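Notebook: trial of the Flarico hand-held gripper kit, small items
Mon 6 May
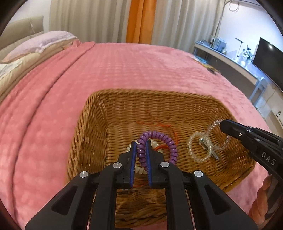
OK so this is me finally writing up what I think of the Flarico kit before the trial period runs out and Catriona starts asking me (again) whether we're buying or sending it back. I've been using it on small household stuff all morning and my forearm has opinions.

Quick background for anyone reading over my shoulder: the quote from Rurkomari is 3,765 for the pair of grippers, the charger, the software seat and a spare set of finger pads. Extra pads are sold separately in packs of 3, and I suspect we'd go through them. The seat renews every September whether you've been busy or not, which I don't love. Catriona Gunn has the paperwork and is handling the back and forth with their sales desk.

The task I set up was picking hair ties out of a wicker basket. I wanted the spiral coil kind because they're springy, they hook onto each other, and the clear ones are a pain for anything that relies on seeing where an edge is. Also in there: a metal hair clip and some orange-red cord, so there's something thin and annoying to work around. Purple coil first, then whatever is easiest to reach.

What I like so far! The squeeze feels really natural. I'd got used to the Ogilvie set, where you have to haul on the trigger for the last bit of travel, and this one closes smoothly the whole way. The ridged pads grab one strand of a coil without mashing it, and I could hold a tie up over the basket and turn my wrist a fair amount before it slid. Weight is fine for the first half hour. After that I was resting my elbow on the bed between picks, so make of that what you will.

What I don't like: the body is wide behind the jaws. Reaching straight down into the basket is OK, but coming in at an angle near a wall I kept bumping the rim with the side arms. Two people (or two hands) working in the basket together is tight, and we knocked knuckles more than once. A bigger basket would hide the problem but I don't think that's a fair test, people own small baskets.

The cord is the worst of it. Twice it came up along with the coil I was after and I had to put everything down and start the pick over. I don't blame the hardware much for that, I'd probably do the same with my fingers.

Numbers, for the record: 25 picks per session, and the log stands at 562 picks across everyone who's had a turn. I haven't split out the clear coils yet. My gut says they're slower because I hesitate, but I want to see it in the log before I say so to anybody.

Software: the export works, the naming is ugly. Sessions come out sorted by something I can't figure out. I've asked Rurkomari if there's a setting. The Womance importer reads the files fine once they're renamed by hand, so it's a nuisance and no worse than that.

Where I'm leaning: buy, if they'll throw in more pads and move the renewal date. If they won't budge on either I'd ask for another trial month and put the Ogilvie set through the same basket first.

To do
- try the clip on its own, flat on the wicker, both ends
- swap pads and see if the grip on the coils changes
- ask Catriona what the return shipping costs us
- get somebody with smaller hands to do a full session and tell me about the squeeze

Last updated Mon, afternoon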